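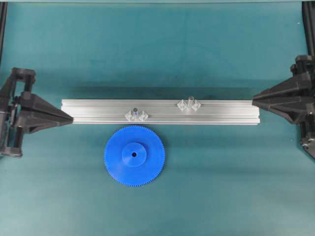 A grooved aluminum bar with clear plastic fixtures mounted on top, on a teal work surface in Murville.

Murville's old seed store has been quiet for a good long while, so it was a pleasure to see the lights on again this week as Trelar, the small firm that makes display rails for shops and museums, opened its new assembly room there on 3 September 2026.

The rails start out as plain lengths of silver aluminum with grooves running along them, and the clear fixtures go on top, spaced along the bar, ready to carry whatever a shopkeeper or a curator would like people to stop and look at. Stella Nyanda, who manages the room, told visitors she still gets a little thrill when she walks into a store and spots one of her own (her family, she admitted, has learned to keep walking).

The first big order is for the Cornmont town museum, which wants 54 rails for its button and thimble collection, all 1,992 pieces of it, and hopes to have the cases filled by November. Trelar has 14 people in Murville so far and plans to take on more in the new year, with training given on the job.

Neighbors are welcome to stop by and look around any weekday morning, and the coffee is on. Parking is behind the building, off Satti Lane, with space for 30 cars.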